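# folding, week whatever

10 September 2023

Quick one tonight, dinner's in the oven and I said I'd post.
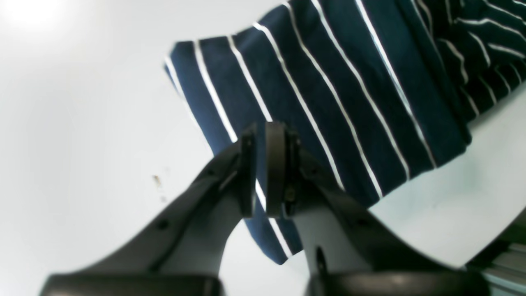 So the count is at 818. Out of 4,000. I know. In April I was telling everyone I'd be finished before the footy finals, which shows you how much I knew about folding clothes by remote control in April.

For anyone new: Handska is my two-finger gripper on a cheap arm, bench in the spare room, and I'm trying to teach it to fold laundry by doing it myself over and over and saving every go. I drive, it records, the model learns from the recordings. That's the plan anyway. The learning bit takes an afternoon on a rented machine. The recording bit takes your whole life.

Been on stripes all week. Navy with thin white stripes. The first lot of data was nearly all plain colours and the model got lazy, went for the biggest blob of colour and grabbed the middle. Stripes at least tell you something. They bend where the cloth bends so you can see a fold coming in the wrist view, even when the fingers are hogging half the picture. Which they do, always. I've moved that camera four times. Leaving it now. If I move it again the old episodes stop matching the new ones and I'll cry.

Things I've changed since last post:

- Start position is random now. I chuck the thing down and whatever shape it lands in, that's the start. No tidying. I was tidying without noticing, little flick of a sleeve here and there, and the model had never seen a proper mess.
- Shorter episodes. Pick up and lift is one, the fold is another. Used to be one long take, and if I stuffed up the last fold the whole thing went in the bin.
- Keeping some of the bad ones. Missed grabs where I go back and get it second try. Those go in with a tag. Total misses still get binned.
- Slower hands. I drive too fast when I'm bored and then the cloth swings and I'm waiting for it to settle anyway, so no time saved.

Threw out 116 episodes on the weekend clean-up. Hurt a bit. Mostly ones where the lamp was on, from before I worked out that the glare changes with the time of day and my "same setup every night" was nothing of the sort. Could probably have kept half of them. Lighting variety is meant to be good for you. But these had dropped frames as well and I couldn't be bothered sorting which was which at midnight.

Duno (the recording script, for those who've asked what I'm on about) now beeps when it starts saving and beeps twice when it stops. Should of done that on day one. Lost a whole evening in August to a session where I thought it was running and it wasnt. Forty-odd lovely folds, gone.

Someone in the comments asked why not just do it in simulation. Tried it. Cloth in simulation is either a wet pancake or a haunted bedsheet, and the grabs I learned there were useless on the bench. Maybe someone cleverer can make it work. I'd rather spend the hours on the real thing, and I've already bought the arm.

Test run on the current lot: trained on everything up to the weekend, gave it 4 tries. It got a decent grip on two, pinched air once, and on the last one it picked the thing up by the hem very nicely and then just held it there. Forever. I think that's my fault, I pause after a lift to have a look and it has learned to pause. So now I'm practising not pausing. Harder than it sounds, try it.

Next up is collars. Dreading collars. Also want to swap the finger pads for something grippier but see above re: changing things halfway through. Maybe at 1,000 I'll freeze this set, call it version one and let myself muck around with the hardware.

Oven's going. Will put the cleaned set up once I've worked out how to name the files so they make sense to a person who isn't me. Same time next week, hopefully with a bigger number.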